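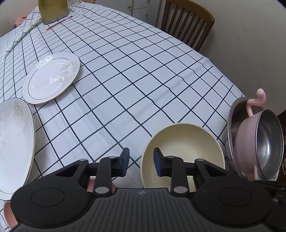

4 Inbetriebnahme des Handgreifers am Esstisch

Dieser Abschnitt gilt für den Handgreifer Losport mit Basisstation Trondale ab Softwarestand September. Voraussetzung ist eine abgeschlossene Montage nach Abschnitt 3. Die Aufgabe »Geschirr umsetzen« ist in der Bediensoftware unter Vorlagen > Haushalt hinterlegt.

4.1 Arbeitsplatz vorbereiten

1. Tisch so ausrichten, dass die bedienende Person ihn von mindestens einer Längsseite ohne Hindernis erreicht.
2. Tischdecke auflegen. Gemusterte Decken sind zulässig, auch Karo- und Gittermuster. Falten müssen nicht geglättet werden, solange Schalen und Töpfe standsicher stehen.
3. Geschirr verteilen. Teller, Schalen und Töpfe dürfen gemischt werden. Deckel flach ablegen oder an den Topf anlehnen.
4. Beleuchtung einschalten. Der Sollwert in Tischhöhe beträgt 700 Lux. Spiegelungen der Deckenleuchte auf glasierten Tellern sind unkritisch.

Hinweis: Kleinteile wie Stifte oder Servietten können auf dem Tisch verbleiben. Sie werden in der Objektliste als »nicht zugeordnet« geführt.

4.2 Greifer einschalten und nullen

1. Akku einsetzen, bis die Verriegelung einrastet.
2. Einschalttaste gedrückt halten, bis die Status-LED dauerhaft leuchtet.
3. Finger vollständig öffnen und Taste N kurz drücken.
4. Finger vollständig schließen und Taste N erneut drücken. Die Anzeige muss 100 % Schließweg melden.
5. Weicht der Wert ab, Gelenkstifte auf Verschmutzung prüfen und Schritte 3 und 4 wiederholen.

VORSICHT
Quetschgefahr zwischen den Fingerspitzen und an den Gelenken. Während des Nullens nicht in den Öffnungsbereich fassen.

4.3 Aufnahme durchführen

1. Vorlage »Geschirr umsetzen« wählen und Zielobjekt bestätigen.
2. Greifer mit senkrecht stehenden Fingerspitzen an das Objekt heranführen. Die Innenflächen müssen einander zugewandt und frei von Fett sein.
3. Schalen am Rand greifen: eine Fingerspitze innen, eine außen. Töpfe am Griff aufnehmen.
4. Objekt anheben, umsetzen und absetzen. Finger erst öffnen, wenn das Objekt vollständig aufliegt.
5. Aufnahme mit Taste S beenden. Eine Einzelaufnahme ist auf 59 Sekunden begrenzt, danach wird sie automatisch gespeichert.

ACHTUNG
Die zulässige Traglast beträgt 900 g. Gefüllte Töpfe dürfen nicht angehoben werden. Bei Keramik mit Rissen oder Abplatzungen Vorgang abbrechen.

4.4 Nach der Aufnahme

1. Greifer ausschalten und in der Ladeschale ablegen.
2. Innenflächen der Fingerspitzen mit einem fusselfreien, leicht feuchten Tuch abwischen. Keine Lösungsmittel verwenden.
3. Daten über das mitgelieferte Kabel an die Basisstation übertragen. Bei Stationen der Baureihe Tekeck zuerst den Adapter aus Beutel C anschließen.

Störungen und Fehlercodes siehe Abschnitt 7.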